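Wooden dish rack next to a toaster oven: how much clearance?
Kitchen Storage > Countertops

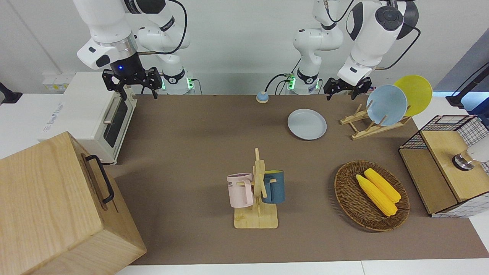 Toaster oven at left, dish rack at right, mug tree in front.

zidcombe_458
Layout question. Wooden rack with angled slats, mug tree, white toaster oven, all on one brown mat. Plates stand upright in the rack. I want to keep the gray plate flat on the mat for daily use. Is the spacing adequate?

Nanditz
Check the oven manual for side and rear clearance. Mine asks for 100 mm. The outlet behind it should stay reachable.

dkazemi
Rack is fine there. I would move the mug tree. Center front is where you set down a hot tray.

Nedora
Disagree. Mugs at the front get used. Mine went to the back and I knocked it over twice reaching past the oven.

dkazemi
Then put it beside the rack. My counter is 420 mm deep and it fits.

Nanditz
What is the mat made of? Some soften under an oven.

zidcombe_458
No label on it. I'll ask the shop Wednesday.

Nedora
Also oil the rack. Mine got mineral oil in February and the slats still shed water.

dkazemi
Oil does nothing if plates go in dripping. Drain them in the sink for 10 minutes first.

Davoud Kazemi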